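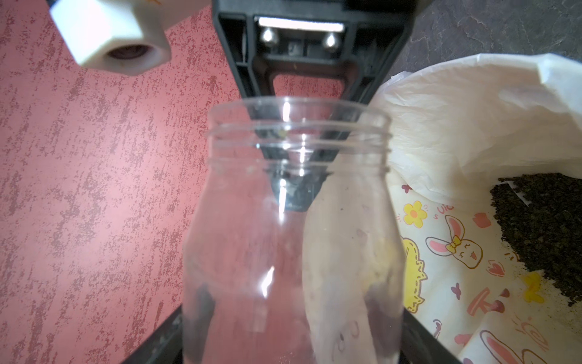
Jar filling

Print this page | E-mail this page

The gripper is now mounted on the arm in the Enham workshop and we have moved from foam blocks to clear plastic jars. The jars are harder. Light reflects off the curved side, and the wrist camera loses the edge of the neck when the gripper is close.

Test material is dried shredded leaf, tipped out next to the tray. It scatters. Flakes get onto the wrapper under the heap, so we weigh the jar and not what is left over.

Since February we have logged 939 grasp attempts on jars, of which 769 held. Most misses were on approach.

Spending

The grant was $400. We have $19 left. The largest item was the replacement servo from Fabbri.

Next steps

Retune the approach height. Try a matte backdrop. Write up the wiring for the Restley group, who want to build a second arm.

Submitted by Tiziana Sartori, 19 April 2020

Recent reports
Nirnden bench supply rebuild
Shared tool log, February
Enham workshop: arm base and mounts

Contact | Copyright Enham Workshop | Back to top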